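Teleop data sync - minutes

Time: 2 pm, ran over
Present: Hultenano side (operators, rig tech), Prumel (training), Aebischer (on the phone, bad line for the first part)
Apologies: Isari

1. Last minutes
Taken as read. One correction - the gripper pads are on order from Aebischer, not from Isari. Spare set still not shipped.

2. Episode count
327 episodes in the screwdriver set as of this morning. Target for the handoff to Prumel stays at 400. Operators think the rest can be done in October if the rig stays up. Prumel would prefer fewer and cleaner. Long talk on this, no change to target, but bad ones get tagged the same day instead of at the end.

What counts as bad, agreed:
- operator stops mid-move to fix grip on the leader arm
- tool dropped and picked up again by a person
- one arm parked in the wrong start pose
- any camera stream missing, even for a short time
A slow episode isn't bad by itself. Leave it in.

3. By hand vs remote
Prumel asked again why we don't push the arms around by hand for the tool task. Operators: tried it in the spring, hands and sleeves got into the wrist views all the time and two people were needed to move both arms. Leader arms are slower to learn but the video is clean. Hand guiding stays for teaching start poses and for the simple pick and place stuff.

Question from Aebischer whether hand-guided and remote episodes can go in the same training run. Prumel says possible, wants them labeled seperately first. Nothing to decide today.

4. Screwdriver task
Most of the hour went here. Setup is unchanged, both arms, white paper sheet on the blue cloth. Trouble is with how the upper arm holds the tool. If the grip is high on the handle the shaft swings when the arm slows down, and the operator ends up chasing the tip. Lower grip is steadier but then the fingers hide more of the tool from the other arm's wrist view.
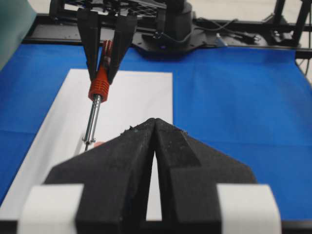

Item 4 - wrist view, red-handled screwdriver held by the other arm, near fingers closed.

Prumel would like every operator to grip at the same place on the handle. Operators against - says the policy will only ever learn one grip and fall over when the tool lies a bit different. Settled on a mix: operator picks high or low before starting, says which in the notes field, doesn't switch partway.

Also the near arm. Some operators keep the fingers shut while waiting, some leave them open. Prumel sees this in the data as noise. Agreed: shut until the other arm has come to a stop, then open. Goes in the operator sheet.

Finger wear came up. Specks and chipped bits along the top ridges of the black fingers. Rig tech isn't worried about strength but Prumel asked if swapping fingers in the middle of a set changes the look too much. Answer: finish this set on the present fingers, swap after. Keep the old ones in case we need to go back.

5. Delay on the leader arms
Operators report lag again in the afternoons, worse on the left. Rig tech measured it once and got 20 ms, which is fine, so either it comes and goes or it's something else. Will log it for every episode from now on. If it goes over, stop and restart, don't record through it.

Aebischer suggests lowering the force feedback on the trigger, operators' fingers get tired and they start to squeeze late. Will try on one station first.

6. Operator training
New operators get 2 practice sessions before anything they record is kept. Was one before. Practice episodes go in there own folder, please, last month some ended up in the main set and Prumel had to dig them out.

Request for a higher chair at the second station. Noted.

7. Actions
- Operator sheet, new wording on grip choice and shut fingers - Hultenano
- Lag logging on both leader arms - rig tech
- Label field for hand-guided / remote - Prumel
- Chase the spare pads and give a ship date - Aebischer
- Trigger feedback test, one station - operators with Aebischer
- Go thru the first part of the set and tag bad episodes by the list in item 2 - operators, shared out

8. AOB
Isari wants to see a live session before they send their own operators over. Fine with everyone, mornings only. Cloth to be laid out the same way each time, folds keep moving between sessions and Prumel can see it.

Next meeting same time, same room. Aebischer to call in on the other line.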